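I finally did something about the bathroom shelf. You know the one if you've been reading for a while (it has featured in at least two grumpy posts) – the one where everything gets shoved to the back and then falls on you when you reach for the toothpaste.

What set me off was the sunscreen. I went looking for it before a walk, couldn't find it, bought another at the pharmacy, and came home to discover I now owned three. Three! One of them was so old that the label had rubbed off completely. So I took every single thing off that shelf and carried it to the big white table, which took a few trips and one dropped bottle of conditioner, and I stood there feeling slightly ashamed of myself.

My rule for sorting was pretty simple. If I'd used it in the last month, it stayed. If I hadn't, it had to have a really good excuse. The fancy hair mask from Nadetti did not have a good excuse. It smelled like a wet garden and made my hair flat, and I'd only been keeping it because it was a present. Out it went. The Plirnell hand cream stayed even though I'm not wild about it, mostly because it's winter-proof and my knuckles crack if anyone so much as mentions snow.

I also found:

- a travel shampoo with maybe one wash left in it
- hair ties, so many hair ties
- a nail file I accused my sister of stealing in September (sorry, Dee)
- 5 hotel soaps, still wrapped

The soaps are going in with the sheets. My grandmother did that and her linen closet smelled wonderful, so I'm giving it a try.

Then came the fun part, which was picking containers. I love containers. I could spend a whole afternoon in Gachanja looking at bins and baskets and come out with nothing but a big smile and a receipt for coffee. This time I made myself shop at home first, and I'm glad I did! There was plenty hiding in closets and under the sink. I like trays with low sides for everyday stuff, the things you grab half asleep, and something bigger and deeper for the backups and bulky bits. If a tray has high sides I lose small things in it by the end of the week, guaranteed.

Colors help me more than labels do. I tried labels once, with a proper label maker and everything, and I stopped reading them after a couple of days. But I can remember that blue is for face stuff even before coffee. Erasto Odera left a comment on my spice drawer post saying he does the same with his kids' art supplies, and that it's the only system in his house that has lasted. Erasto, you were right, and I should have listened sooner.

One more tip before I go wipe down that shelf – stand your tubes up on their caps. Everything slides down to where you need it, and you won't be rolling and squeezing and swearing at the last bit of cleanser. It also means you can see each tube without digging, and they take up hardly any space. I put them toward the back of the tray, with the shorter things going in front.

Next up is the cabinet under the sink, where I'm pretty sure there's a bottle of Nurkine floor cleaner that moved in before I did. Wish me luck, and tell me in the comments what you do with half-used lotions, as I still have a little pile of those and can't bring myself to decide.

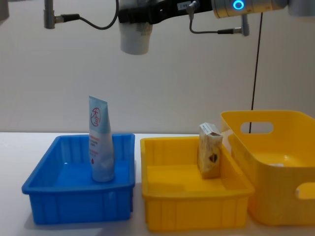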